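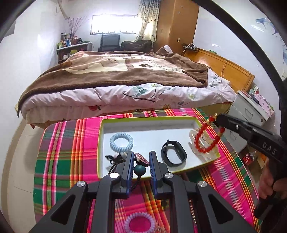
Seema Kushwaha wrote in to say that she had owned a jewelry box with 14 compartments for years and still kept everything in a cereal bowl, so could this section please start with the bowl. Fine. We start with the bowl, or the tray, or whatever your hair ties live in at present.

## 3. Moving In: Sorting Small Accessories

The Karakaya drawer insert should already be flat in its drawer (see Section 2). If it rocks, go back and turn it over. Set aside 30 minutes, or an evening if you own anything with a fine chain.

1. Spread a cloth next to the bed or on a table. A patterned one is cheerful, but clear beads vanish on it.
2. Put the whole collection in one shallow tray with a rim. Round beads and pendants roll, and they always roll toward furniture you can't lift.
3. Take out the coiled spiral hair ties first. They hook onto everything else and come up with passengers.
4. Lift out claw clips with the jaws closed. Check what is lying on top before you pull.
5. Find one end of each bracelet, cord or elastic and follow it along with your fingers. Don't tug from the middle.
6. Lay fitness bands flat, strap open, in the long slot at the front.
7. Place pendants face up in the square cups, one to a cup. Two to a cup is how you got here.

> **Caution:** Do not cut a knotted cord until you've checked that it is only one cord. Lorna Panganiban, who tested this step for us, now has two short necklaces.

> **Note:** Stretched hair ties don't need a compartment. They need a decision.

### 3.1 Stubborn tangles

Set the knot on the cloth and loosen it from the outside with a blunt toothpick. Work in good window light if you have it. For elastic, hold both sides of the knot so that it can't snap back at you. If you are still at it after 14 minutes, put the lump in the corner cup and carry on with the rest. The corner cup is larger than the others for this purpose, though the box calls it a "feature compartment."

### 3.2 Things that don't fit

Beaded bracelets go around the post at the back. Wide headbands won't go anywhere in this insert; they need the Hidgate side rail, part 138, sold separately.

When the tray is empty, shake the cloth out over it once before folding. Any bead that drops goes in the lidded cup until you find out what it came from.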